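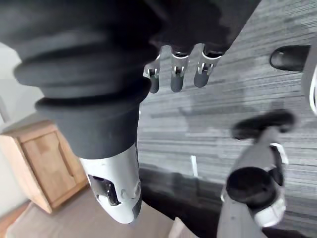
Minutes, page 33

Linden group, project meeting, March. Started 2.15, I took the notes again, so shout if I've got you wrong.

Hands. Panagiotis Spanos went first with the two-handed grasping results. The wrist view model has now had 652 training episodes, and on the test set of 90 trials it beat the head view model whenever one hand got in the other's way. We all liked that, though I did ask whether it's the viewpoint or just the extra data (the head view one only had 535). He thinks the viewpoint. I'm half persuaded! He'll cut the wrist set down to 535 and run it again before we put anything in the draft.

We then got stuck for ages on what the wrist camera sees when both hands come in close. The sleeve and the thumb take up a great deal of the view, and Hailu wants to mask them out. Okov is dead against – he says the model may well be using the thumb tip to judge distance, and we'd be throwing that away. Fair point, I thought. We agreed to try it both ways on a small batch and look at the failures by eye.

Carpet. The striped grey stuff came up again. Hailu reckons the fine lines upset the depth estimate, more so than the plain beige floor next to it. Panagiotis hasn't seen it in his numbers but hasn't split them by floor either. He will.

Ikis. The new labelling tool is nearly there. It still loses your place if you go back a clip, and I moaned about this at some length. Okov has a fix waiting for review.

To do:
Panagiotis – rerun at 535, split results by floor
Hailu – masked batch
Okov – unmasked batch, Ikis fix
Me – rewrite section two of the draft, book the room

Finished 3.40. Same time next month.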